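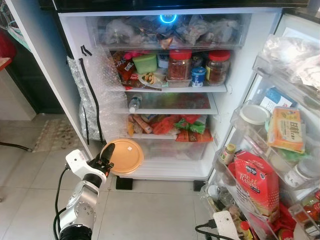 Students at Fourie College in Brarkum have spent the spring term teaching a robot arm to work in an ordinary kitchen, and will enter it in the Grodberg household robotics contest. The project began in February, when the robotics club was given 3000 euros by the college for parts. Members wanted to practise on the kind of kitchen people really have – a fridge with jars crowded together on one shelf and a small water bottle lying on its side on another. The arm has a two-finger gripper and has to reach in among the food without knocking anything over.

The club has logged 194 practice runs so far and wants to reach 300 before the contest. Each run is recorded and looked at afterwards, and failed attempts are kept along with the good ones. Glass jars have given the most trouble, according to the students.

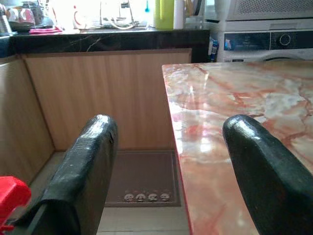

Annelies Oberholzer
Brarkum, April 3, 2023

Work has now moved on to the rest of the room. Polished surfaces such as the table top can confuse the software when light reflects off them, and the team has been changing its settings to deal with the glare.

Teams at Grodberg are given 3 tasks, all in a kitchen they have not seen before. One involves fetching an item from a fridge and putting it on a table. The judges take points off for dropped items and for doors left open.

The college last entered with a wheeled robot called Fosska, which went out in the first round. Parts of its control software have been used again in the new project. The club meets after lessons and is open to students from all years – no experience of programming is needed.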